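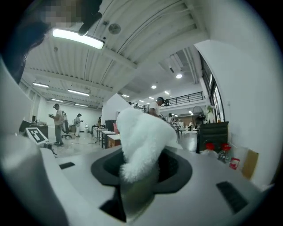 Household Textiles, Unit 4: Towels and Other Soft Things
Course handout, Hodville Evening School
Instructor: Nurhan Bilgin
October 10, 2024

Welcome back, everybody, and thank you for the lovely discussion of bed linen last time (I have never heard so many strong feelings about fitted sheets). This unit is all about towels, washcloths and the other plush things in the house, and I have tried to write down most of what I say in class so you can put your pens away and use your hands. Keep the handout with the one from Unit 3. We will need both again in January when we do the linen closet.

What makes a towel fluffy

Most bath towels are terry cloth. If you look closely at one you will see that the surface is made of little loops standing up from a flat woven ground. Those loops are called the pile. They give the cloth a great deal of extra surface, and that is where the water goes when you dry yourself. Some towels have the loops sheared off on one side, which makes a velvety finish called velour. It looks very elegant on a rail and I do own two of them, but I will admit the looped side does most of the drying.

Plush fabrics are cousins of terry. The pile is usually cut and often longer, and many of the plush cleaning cloths and throws you find in stores are polyester. They feel wonderful. They also behave differently in the wash, so please read the label before you toss one in with the bath towels.

A few words you will hear me use:

Pile: the loops or cut ends that stand up from the cloth.
Ground: the flat weave underneath that holds everything together.
Hem: the folded and stitched edge.
Border: the flat woven band near each end, the part that likes to shrink and pucker.
Hand: how a cloth feels when you touch it.

Bunched cloth and folded cloth

We all have a chair or a basket where things get dropped in a heap, and I am not going to scold anyone for it. A towel that is bunched up holds on to air, so it takes up far more room than you would expect, and if it was put down damp the middle of the heap stays damp long after the outside feels dry. That is where the sour smell comes from. Spread it out first, even if you only have a doorknob to hang it on, and do the folding later.

When you pick up a cloth from a heap, it rarely comes up by a corner. You get the middle, and the rest hangs down any which way. The way I was taught is to hold it with one hand, let it hang, and slide the other hand along the edge until you come to a corner. Keep that corner, follow the short hem to the next one, and give the whole thing a good shake. Now you know what you have! It sounds fussy written out like this, but after an evening of practice you will do it while talking.

The three folds

Lay the towel flat with the border nearest you. Smooth it from the center outward with the flat of your hand. Fold the long sides in toward the middle so they overlap and you have a strip one third as wide. Then fold the strip in half, and in half again. The rounded fold should face the front of the shelf.

For washcloths, fold in half and in half again and leave it at that. Very thick plush pieces don't want to be creased so many times, and I prefer to roll those loosely.

Washing and drying

Warm water is fine for everyday cotton towels. Go easy on the detergent, and skip the fabric softener, as it coats the loops and they stop taking up water. Shake each towel before it goes in the dryer and again when it comes out. If you dry on a line, a brisk shake at both ends helps with the stiffness, though a line-dried towel will always be a little scratchy. My mother thought that was the best part.

White towels can be washed with white sheets, but new colored ones should go alone for the first wash or so.

Practice for this unit

Work in pairs at the long tables. Each pair takes a mixed pile of 16 pieces, finds the corners, sorts terry from plush by touch, and folds the lot. Give yourselves about 90 minutes with a break. Swap piles with your neighbors afterward and see whether you agree with their sorting.

At home

Choose one towel you use every day and write half a page on it: the pile, the hems, the border, what the label says and how it feels after washing. Bring the towel along too, please.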